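Ivcombe Night Market FAQ

When is it?
Sat 19 July, gates at 5. Food runs till the stalls sell out, and the dumplings go first. Every year.

Cash or card?
Both, mostly. Flolach (flatbreads, grilled corn) is still cash only. Closest ATM is by the bus station.

How big are portions?
Small on purpose so you can try a few. Magesa will do a half plate of noodles if you ask nicely.

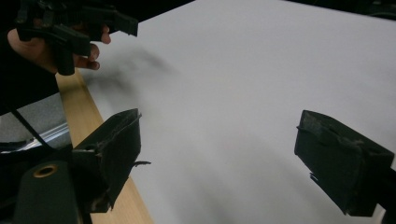 Can I bring my dog?
On a leash, yes. Not in the seating tent tho.

Anything vegan?
Lots more than in May. Nukel is doing a all-vegan skewer menu, peanut sauce on the side. Allergies, ask at the stall before you order.

Parking?
60 spaces behind the library, gone in the first 30 minutes. Take the bus.

Still room for a stall?
Full, sorry. Waitlist is with Khadija Samir at the info desk.

Recent posts
Nukel's skewer menu
What we ate in May
Bus times for market night
Stall waitlist rules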